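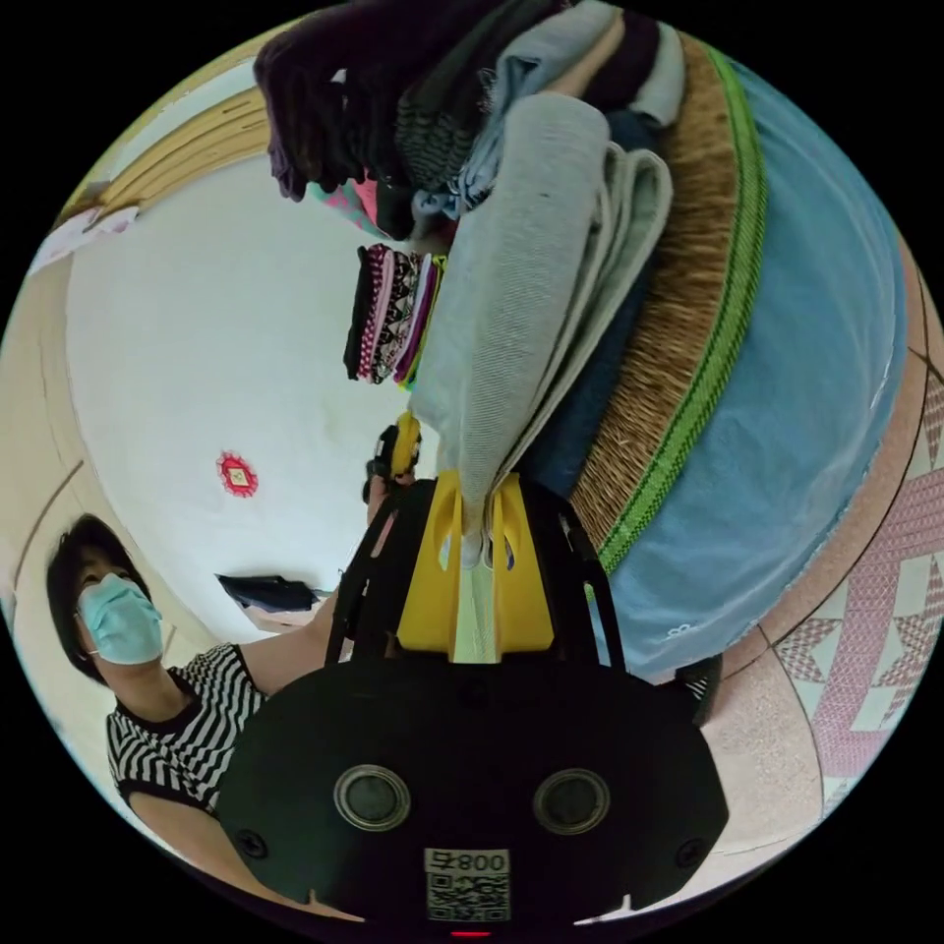

Reading a Design Award: Notes for Session 9
Clothing, Culture and the Museum

Welcome back, everyone! Last time we got a bit carried away with chairs, and I promised we would spend a whole session on clothes, so please have your notes on the Gasorar Prize handy. If you missed the introduction, the prize goes each year to one object, garment or building shown in public during the previous twelve months, and the shortlist is put on display at the Grelora gallery before the winner is named.

What interests me (and I hope it will interest you too) is how a piece of clothing ends up on a list like that beside a footbridge and a piece of software. A coat has to be worn by somebody before it does its work, and a museum can only hang it on a stand with the lights turned low. So the judges are looking at half of the thing, and the wall text has to supply the rest.

Last year's prize drew 600 entries, and 55 went on the long list. Only 8 of those were garments. Please don't make too much of that on its own — fashion houses enter fewer prizes than architects do, and they have their own awards to chase.

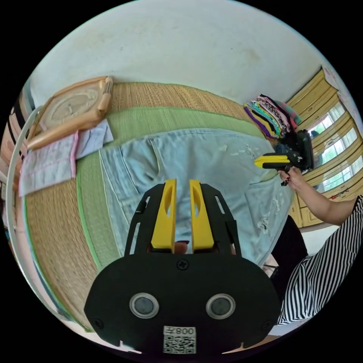

Pale blue denim with white stitching and frayed patches.

Key terms for this session

Stage wear: clothing made for one performance or one tour. It is usually built to be seen from a long way off, and up close it can look surprisingly rough.

Statement garment: clothing meant to be read as a message. The message may be printed on it, or it may lie in who is wearing it and where.

Afterlife: everything that happens to a garment once its first outing is over. Copies, posters, costume parties, storage boxes, loans to other museums. I am very fond of this one and will probably go on about it.

The Aigner case

Our main reading is the catalog essay on the Aigner jacket, a plain work jacket worn for a single evening concert and then shown in a glass case for most of a year. The essay argues that the jacket became a design object on the night of the concert. I think that is too quick, and I would love to hear you argue with me. As you read, mark every sentence that talks about how the jacket was cut and sewn, and then every sentence that talks about the crowd. Compare the two piles and bring them along.
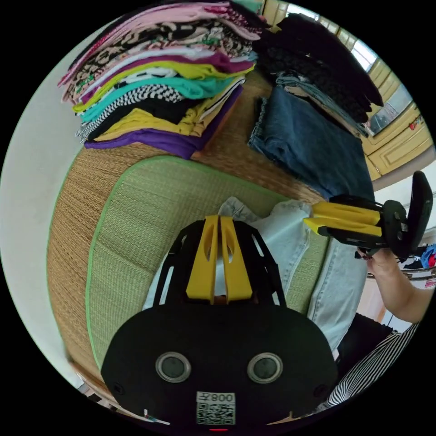

Light blue denim, seen through an open black frame.

For next time

Read the Ravener chapter on museum labels, at least as far as the section on lighting. Then write one page on a garment you think deserves a place on a design shortlist. It can be famous or it can be your uncle's raincoat, as long as you tell me who wore it and what changed when they did. Pages are due at the start of our first meeting in February, on paper if you can manage it.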